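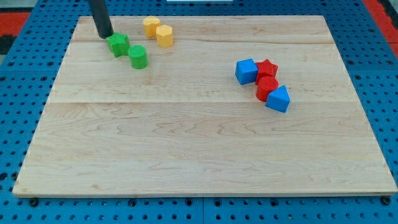 Green with green, yellow with yellow. The maple board and eight of its blocks, sitting on the pegboard table.

A thread about sorting blocks, which I have somehow been thinking about since the weekend. Mute me now, it goes on a bit.

Background for new followers: I make children's toys in the evenings, slowly, and sell them even more slowly under the name Pamaler. The current one is a sorting set. You get a board and some chunky shapes and a small person moves them about. That is the entire product. It has taken me since May.

The first version had holes in the board. Star goes in star hole, cylinder goes in round hole, everyone claps. Then I watched a two-year-old at the Hawthorne playgroup put the cylinder through every opening wide enough to take it, and go off to find a biscuit. Perfectly sound engineering on her part.

So, no holes. A flat board and a heap of colours, and you decide what goes with what. My sister-in-law says this is a chopping board. I have asked her to stop saying this in front of customers.

It is a bit like a chopping board.

The board is maple planks joined edge to edge, and if you look along it you can find the seams. I used to fret about those. Now I tell people they're useful, because children treat them as borders. Green lives this side of the line, yellow lives over there, and heaven help the block that wanders.

Corners get rounded off. The first board had square ones and I have a hip-height bruise to thank for the change of policy.

Grain: I like it wavy. A chap at the Storkex craft fair told me wavy grain was "a distraction from the learning outcomes". He was selling laminated flashcards. I bought a coffee and thought about him for the whole drive home.

Now the shapes, where most of my opinions are kept.

The star is the favourite. Five points, easy to grab, looks important. Every child picks up the star first and every adult stands on the star last, usually at night, in socks.

The cylinder is the dull one and also the one that gets the most use. It's a wheel, a tin of beans, a hat for the star. If you put it on its side it leaves. Keep it upright if you value your afternoon.

Then there's the one with flat sides all the way round. Parents always stop and count them, lips moving slightly. Children just use it as the bottom of a tower and get on with their lives.

And the lumpy one. I have heard it called a flower, a cloud, a tooth and "the potato". I meant something quite specific when I drew it and I'm keeping that to myself for now, as the potato people are very sure.

The tops have a slight texture on purpose. Smooth blocks slide off each other, and then there's crying, and some of it is mine.

Colour turned out to be the bit with actual arguments in it. Give an adult this lot and they'll put the greens together and the yellows together and look up for approval. Plenty of children don't. One had the pointy things in one family and "the ones that are nice to hold" in another. I couldn't fault it.

Another simply put them all as far from herself as her arm would go. Also a system.

The table is blue pegboard, bought from Satameck when they were clearing out shop fittings. It cost me 30 quid and I've been delighted with it ever since. The blue is very good for spotting yellow things. The holes are very good for collecting crumbs.

I do know you're supposed to hang pegboard on a wall and put tools on it. I have seen the garages. I've got it flat with a maple board on top, and my tools are in a carrier bag – we all live differently.

Someone's just asked whether the board could go in the dishwasher. No. Wipe it. Damp cloth, then leave it standing up somewhere to dry, and please don't tell me what you did instead.

Someone else has asked if it comes with instructions. I wrote some! They ran to 2 pages. My test parents used them as a drawing surface and then posted them under a door, so the finished set will come with a card that says "sort these" and, on the back, "or don't".

Price is still up in the air. Last week I thought 30, then I added up the maple and had to have a sit down.

Right, I've got edges to sand. If anyone in the replies calls it a potato I'm adding you to the tally.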